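5月 機材メモ(Dusten班ノート)

午後はずっとシミュレーションのキッチンとにらめっこ。来期の機材をどうするか、HagosさんとMacarenaさんに見せる前に、自分の頭の整理も兼ねて書いておきます。青いカップをつかんで流しの上まで持ってくるところ、見ていて楽しい!

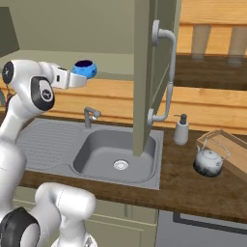
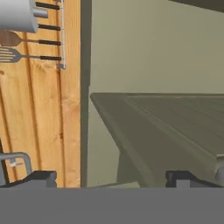

シミュレーションのキッチン、アーム側とグリッパー側

カテゴリー:機材・予算

で、本題。アームの実機を今期買うか、来期まで待つか。Setcombeの見積もりは本体込みで97万円、納期は90日。枠が200万円だから買えなくはないんだけど、キッチン側の造作をまだ全然積んでない(流し台、扉つきの棚、カウンター…これが地味に高い)。Skindbyにも聞いてみたら納期は30日でいけるらしい。ただし指先の替えが別売りで、値段はまだ返事待ち。

個人的には指の予備を多めに買っておきたい派です。カップみたいな丸いものと、レールに掛かったヘラみたいな細い柄のものを同じ指でやるなら、形違いを二組は試したい。Destaさんは一組でいいって言うけど、前のTesfamariamのときに泣いたのを忘れたのかな。

もうひとつ、扉。開けた扉が流しの手前にかぶると、手元カメラだけじゃきついと思う。固定カメラをもう一台、予算表に足しました。三脚は倉庫のを使う。

計算機は据え置き。今のやつで来期も回す。

残り:
Skindbyに指先の単価を再確認
流し台は中古も探す(Hemiさんに心当たりあり)
設置場所の床の寸法、測り直し
予算表の新しい版はZewdituさんに渡した。カメラの行だけまだ仮の金額です。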